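3. Collecting Grasp Examples in the Bin
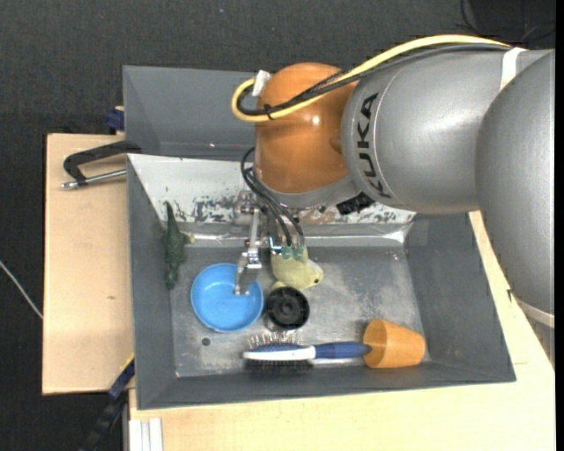
Svatopluk Říha

Figure 1. The collection cell at Filtonau. A KUKA arm with a metal gripper works over a gray bin. Among the objects are a blue bowl, a hairbrush, an orange cup and two animal toys.

3.1 Work cell

All examples used in this paper were gathered in one cell at our laboratory in Filtonau. The cell consists of an industrial arm, a gripper with metal fingers, and a bin on a light wooden work surface (Figure 1). Clamps are set at the left side of the bin. In our first trials the bin was free to move, and each strong contact with a wall shifted it by a small distance. The learned policy then received images in which the wall was not where the calibration said it was, and we had to discard the whole first week of recordings.

The bin walls slope outward. This shape is useful for our purpose. An object which is pushed against a wall often slides back to the floor of the bin, and so it remains reachable for the next attempt. It also has a disadvantage: long and thin objects can come to rest against the slope, and in such poses the gripper must approach very near to the wall. We did not remove these cases from the data. They are difficult, but they also occur in the task for which the system is intended.

3.2 Objects

The object set contains 55 items, chosen by Dagmar Michalík from household goods and toys. We looked for variety in shape and in surface. The bowl in Figure 1 is shallow, has a raised rim, and can be taken only at this rim when it stands upright. The hairbrush offers a handle at one side and bristles at the other, and the two ends need different closing widths. The cup changes its difficulty with its pose. When it lies on its side, as in the figure, the fingers can close over the wall at the opening or over the whole body.

For each session, an operator draws a small group of objects from the set and places them in the bin by hand, without arranging them. The group is changed after 14 attempts or when the bin has been emptied, whichever comes first. We found that longer sessions with the same group gave many nearly equal images and helped the training very little.

3.3 Procedure for one attempt

One attempt proceeds as follows. The arm moves to a rest pose outside the view of the overhead camera, and one image of the bin is stored. The sampler, which we call Murín, proposes a grasp point, an angle and an approach height. The arm descends, the fingers close, and the arm lifts. A second image is stored after the lift. The label is computed from the difference between the two images and from the finger position. If these two signals do not agree, the attempt is marked as uncertain and is shown to a person later.

Vilém Trnka and Ho-yin Ho reviewed the uncertain attempts independently. Most of them concerned light objects which were held only by an edge, or objects which left the bin floor and fell before the second image. We labeled both types as failures.

3.4 Size of the data

The final collection has 3000 attempts, recorded by three operators. The attempts from the last day, a Sunday, were kept apart and serve as the test set in Section 4. No object group from the test set appears in the training part, although single objects do.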